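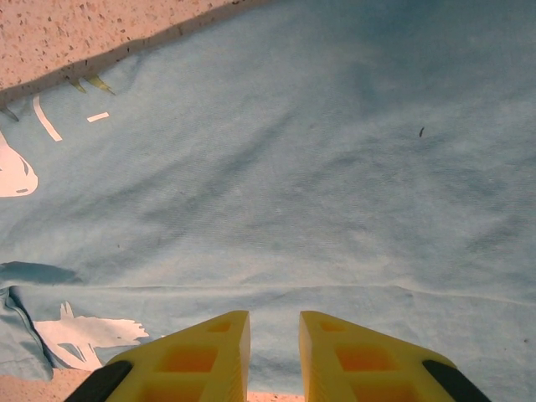 Huệ Phùng wants to know if the Foleo trial license covers both arms or if we pay per arm. Asked Grilo, no answer yet.

September, 10:11. Foleo folding package, trial contd. Light blue tee, printed side up. Default settings, did not touch the speed. Manual p. 81 says smooth the shirt by hand first, skipped that on purpose. Quote from Simões is for software only, fingers extra. Chase them tommorow.
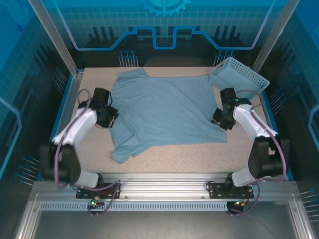

Tee on the table, both arms over it, basket at back right.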